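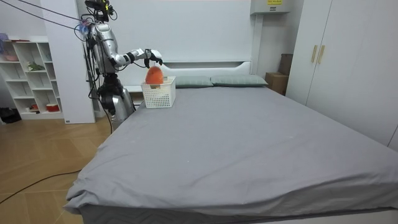
A robot arm holds an orange object at a white mesh basket on a bed.

Money Explained: What Is Deposit Insurance?
For readers aged 9 to 12
May 26, 2023

When you put money in a bank, you make a deposit. The person who makes the deposit is called a depositor. You can be a depositor at any age, although a parent or guardian usually has to sign the forms for you.

A bank does not keep your money in a drawer with your name on it. It keeps a small part of all deposits as cash and lends most of the rest to people who want to buy a house, fix a truck or open a store. Those people pay the money back over time and add a fee called interest. The bank uses some of that interest to pay its workers and its bills. Some of it may go to you.

Most of the time this works well. On a normal day only a few depositors ask for their money, and the cash on hand is enough to pay them.

What can go wrong

A bank can get into trouble in two main ways. The first is that too many borrowers do not pay back their loans. The bank then owns less than it owes, and a bank in that state is called insolvent. The second is that too many depositors ask for their money on the same day. The bank may own plenty, but most of it is tied up in loans that will be paid back over years. This is called a bank run.

A bank run can start from a rumor. If people think that the last person in line will get nothing, everyone tries to be first.

How the insurance works

Insurance is a way of sharing a risk. Many people or businesses each pay a small amount into a fund. When one of them has a large loss, the fund pays for it. The regular payment is called a premium.

With deposit insurance, the banks pay the premiums. Depositors pay nothing and do not have to sign up. If an insured bank fails, the fund pays the depositors what they had in their accounts, up to a limit. The limit is set by law and is different in different countries.

A worked example

Suppose there is a country called Drumska, with money called crowns. Drumska has a deposit insurance fund with a limit of 451 crowns for each depositor at each bank. (Real limits are much higher. Small numbers make the sums easier.)

Three people have accounts at Vurnau Bank when it fails.

Ana has 159 crowns. This is under the limit, so the fund pays her all 159 crowns.

Ben has exactly 451 crowns. This is equal to the limit, so he is also paid in full.

Cleo has 555 crowns. The fund pays her 451 crowns. The other 104 crowns are above the limit and are not insured.

Cleo's 104 crowns may not be lost. When a bank fails, an official called a receiver takes charge of it. The receiver collects what borrowers still owe and sells what the bank owned, such as its buildings. That money is shared among those the bank still owes. Cleo might get back all of her 104 crowns, part of it or none. It can take years.

Now suppose Cleo had kept 400 crowns at Vurnau Bank and 155 crowns at Tipoki Bank. Each bank is counted separately, so all 555 crowns would be insured.

What is not covered

Deposit insurance is for deposits. Checking accounts and savings accounts are usually included. Shares in a company are not, even if you bought them inside a bank building. A share can lose value, and the person who owns it takes that loss. Cash in a jar at home is not covered either. Points and coins in a video game are not deposits.

Some companies look like banks but are not insured. A payment app may hold money for its users without being a bank. The rules for apps can be complicated, and an adult should read them before a large amount is stored there.

Why countries have it

The fund pays people back after a bank fails, but it also makes some failures less likely. A depositor who knows the money is insured has less reason to rush to the bank when a rumor starts. Without the rush, the bank has time to collect on its loans.

There is a cost. If depositors never worry, they may not check whether a bank is run carefully, and a bank may take bigger risks than it should. For this reason insured banks are also inspected. Inspectors look at the loans a bank has made and can order it to make changes.

Words to know

Deposit - money placed in a bank account.
Premium - a regular payment for insurance.
Insolvent - owing more than you own.
Receiver - an official who takes charge of a failed bank.
Limit - the most the fund will pay one depositor at one bank.

Text by Hryhorii Koval for the Jastumico Young Readers series. The next part, on interest rates, uses the same country and the same banks.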